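Betreff: Re: [greifen-liste] Kontaktphasen segmentieren - lohnt sich das überhaupt?

Hallo zusammen, hallo Trygve,

Trygve Engström schrieb am Donnerstag:
> Wir haben im August versucht, unsere Demonstrationen nachträglich in
> Phasen zu zerlegen (Anfahrt, Kontakt, Lösen) und nur die Kontaktphase
> höher zu gewichten. Gebracht hat es bei uns fast nichts, beim
> Schubladenöffnen wurde es sogar schlechter. Ihr hattet auf dem Treffen
> in Toledo erzählt, dass es bei euch mit Deckeln gut läuft. Was macht
> ihr anders? Und wie viele Demos braucht man dafür, ungefähr?
>
> Gruß, Trygve

danke für die Nachfrage, ich wollte das sowieso schon länger mal aufschreiben, und jetzt habe ich wenigstens einen Anlass (und einen Kaffee).

Also: Wir haben anfangs genau dasselbe gemacht wie ihr. Phasen per Schwellwert auf den Motorströmen der Finger, Kontaktphase hochgewichtet, neu trainiert, enttäuscht gewesen. Der Schwellwert springt nämlich viel zu spät an. Bis der Strom in den Fingern sichtbar steigt, ist die eigentliche Entscheidung längst gefallen, nämlich wo und in welchem Winkel der Daumen an den Rand kommt. Wir haben also brav die Phase verstärkt, in der es nichts mehr zu lernen gab!

Jetzt legen wir den Beginn der Phase nach vorn. Wir nehmen den ersten Kontakt aus dem Strom und gehen von dort 220 Millisekunden zurück, und dieses Fenster bekommt das höhere Gewicht. Gewichtet wird mit dem Faktor 3, mehr hat bei uns immer zu Zittern kurz vor der Berührung geführt. Die Anfahrt bleibt ganz normal drin, nur eben einfach gezählt. Das Lösen haben wir komplett aus der Gewichtung genommen, da streuen die Leute am Teleop-Platz so stark, dass man sich nur Rauschen einfängt.

Unsere Standardaufgabe heißt intern »Ruden« (fragt nicht, die Aufgaben sind alle nach Inseln benannt, und die schönen waren schon weg). Es geht um einen kleinen cremefarbenen Abfalleimer mit Klappdeckel, und die Hand soll den Deckel auf- und wieder zubekommen, egal wie der Eimer auf dem Tisch gedreht ist. Klingt banal, aber der Deckel gibt nach, bevor die Finger ordentlich anliegen, und dann rutscht einem das ganze Ding weg. Mit dem schweren Metalleimer von früher hatten wir das Problem nie.
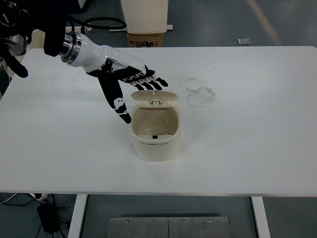

Was bei uns dabei herausgekommen ist

Zu den Zahlen, weil du gefragt hast. Insgesamt liegen bei uns 2.344 Demonstrationen in der Sammlung, aber das sind alle Aufgaben zusammen. Für Ruden allein waren es nur knapp 300, und davon haben wir noch ein paar aussortiert, bei denen die Zeitstempel von Arm und Hand auseinanderliefen. Ich würde also nicht sagen, dass es an der Menge hängt. Mit dem alten Schwellwert und denselben Daten sah es genauso mau aus wie bei dir.

Prozentwerte schreibe ich hier lieber noch keine hin, die Auswertung läuft gerade nochmal mit sauber gezogenen Startpositionen. Beim ersten Durchgang habe ich den Eimer von Hand hingestellt, und natürlich stellt man ihn unbewusst immer so hin, wie man es gern hätte. Qualitativ ist der Unterschied aber deutlich: Die Hand geht flacher an den Rand, der Daumen hakt seltener fest, und wenn es schiefgeht, dann meistens beim Schließen.

Zu deinen Schubladen habe ich eine Vermutung. Beim Griff ist der erste Kontakt ziemlich gutmütig, da führt der Griff die Finger ja quasi selbst. Schwierig wird es erst beim Ziehen, und das dauert lang. Wenn ihr dann noch das kurze Stück um den Kontakt aufblast, nehmt ihr dem Ziehen Gewicht weg. Probier doch mal, pro Demo auf gleiche Gesamtsumme zu normieren - bei uns hat das einen überraschend großen Teil vom Effekt ausgemacht. Wir hatten das erst vergessen, und dann haben die langsamen Bediener alles dominiert.

Noch was zur Software: Die Segmentierung steckt bei uns in Trovum, das ist unser kleines Skriptpaket, und ehrlich gesagt ziemlich zusammengeflickt. Ich kann dir den Teil schicken, der die Fenster ausrechnet, das sind keine zwei Bildschirmseiten. Er erwartet allerdings unser Logformat, du müsstest also die Stromkanäle umbenennen. Wer mit Grokavent aufzeichnet, muss außerdem aufpassen, dort war in unserer Einstellung ein Glättungsfilter aktiv, und der verschiebt den ersten Kontakt noch weiter nach hinten. Hat mich einen ganzen Nachmittag gekostet.

Hat sonst jemand auf der Liste mal versucht, das Fenster lernen zu lassen, statt es fest vorzugeben? Ich hätte da Lust drauf, fürchte aber, dass es bei so wenigen Demos sofort überanpasst. Gegenbeispiele sehr willkommen!

Viele Grüße aus dem Labor

Neueste Beiträge in dieser Liste
Re: Daumenkalibrierung nach Seilwechsel
Zeitstempel von Arm und Hand synchronisieren
Suche: Erfahrungen mit nachgiebigen Fingerkuppen
Re: Re: Teleop-Handschuh, Drift am Handgelenk
Nachlese Toledo, Folien gesammelt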